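Quilted Garment Folding, Bedroom Set

Gallery page 9, Bergeron house
Posted Fri 5 April by Zuleica Siqueira

This page covers one quilted piece, laid out on the bed in the back bedroom. It belongs to the winter storage list, which runs to 33 pieces for the Girgate and Bergeron houses. Notes are kept short. Fabric terms follow the Gostell sheet: "shell" is the outer face, "panel" is the padded area between two stitched seams.

1. Shell and seams, on the plaid
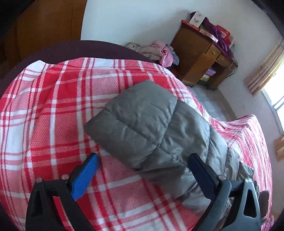
Padded panels do not crease where you want them to. They bend at the seam first, so the fold line should be set on a seam wherever one runs close enough. A fold placed in the middle of a panel springs back and adds height to the stack. The shell on this piece is smooth and slightly shiny, and fabric of that type slides on itself -- press each fold flat before starting the next one.

Wrinkled sections are pulled straight from the seam, never from the middle of the padding.

2. Near end of the bed

Working at the near end saves reaching. The olive-grey garment lies across the bed here, on red, pink and white plaid, and the contrast makes the outline of the fabric easy to follow. Bulges in the padding are pressed out toward the open side before the piece is turned.
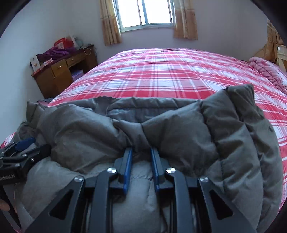
Storage notes

Quilted pieces go in the Grindilard boxes, up to 30 to a shelf bay, heaviest at the bottom. Do not strap them down. Padding held under a strap keeps the mark well past April.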